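Wednesday, October 22, 2025

Back at my desk by seven with a coffee I didn't need and a flat tire waiting for me in the driveway, so that was the mood. The rules draft for simulated manipulation is due to Siiri on Friday and I had nine comments left to answer. Most of them hers. She writes comments the way other people write parking tickets.

We (Tamihana, and the two people from Osano who call in when their building's wifi lets them) have been at this since April. It started as a one-page list of things you should write down when you run a grasping test in sim, and it's now 14 pages with an appendix, and I've gone from being keen on it to dreaming about it. Last night I dreamt section six had a smell.

Section six is the seed rule. Every run gets its own seed, the seed goes in the log before the run starts, and if you rerun something you keep the old one. Simple! Except Wuser, which is the simulator we all use, picks a fresh seed for the lighting on its own unless you tell it otherwise in a completely different settings file. I lost most of the morning to that. Of the 2000 runs I did last week, 800 have a lighting seed I can't get back, so by our own draft rule they don't count. I wrote the rule. I was quite pleased with it at the time.

Told Siiri on the phone and she laughed for a good while, then said to put it in the report as is, with the number. She's right. One of the things I really do want this document to say is that you report the runs you threw out and why, in the same table as the ones you kept, same size of type. I've read too many tables that only have the good half in them.

Lunch was leftover dal, eaten standing up. Walked to the corner and back for the mail. Nothing but a flyer for eavestrough cleaning, which, fair, it's October and ours are full.

After lunch I got onto the camera section, the part I'd been putting off. The question is whether a wrist view has to be kept at the quality the controller got it, noise and all, or whether you can archive a nicer render of the same moment. Osano want the nice one. I want the grainy one, and I'll be stubborn about it. If the policy had to make its decision from grey speckle then the reviewer should be squinting at grey speckle too.
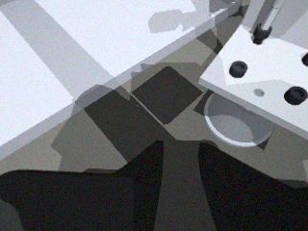

Wrist view from the Uvness set, simulated. Dark square tile in the middle, gripper fingers at the bottom.

I sent that one round with the draft wording and asked everyone to mark what they'd call clutter. Four people, four answers — one of them left out the bowl because it's partly under the white plate, and another wanted the see-through panel treated as its own category. Shadows came up as well. There's a dark patch to the lower left of the tile that I took for a shadow and the Osano pair took for another square, and from the picture alone I can't swear to it either way. So there's a new line in 7.3: if an object list exists in the scene file, it gets archived beside the view, and labels are checked against the list. I can't believe we got to 14 pages without that.

Also rewrote the bit on contact limits for the third time. Took out "reasonable" everywhere. Put it back once, where it was holding up the sentence.

Siiri wants a minimum of 4000 runs before anybody quotes a success rate. I said 900 would do if the scenes are properly varied, she said define properly varied, and that was the end of my afternoon. We've left both figures in square brackets and we'll fight it out tomorrow. I think she'll win, and I've already started a big batch going overnight just in case — with the lighting seed set this time, in both files. Checked it twice, then got up from supper and checked it again.

Tire's still flat. Bus in the morning.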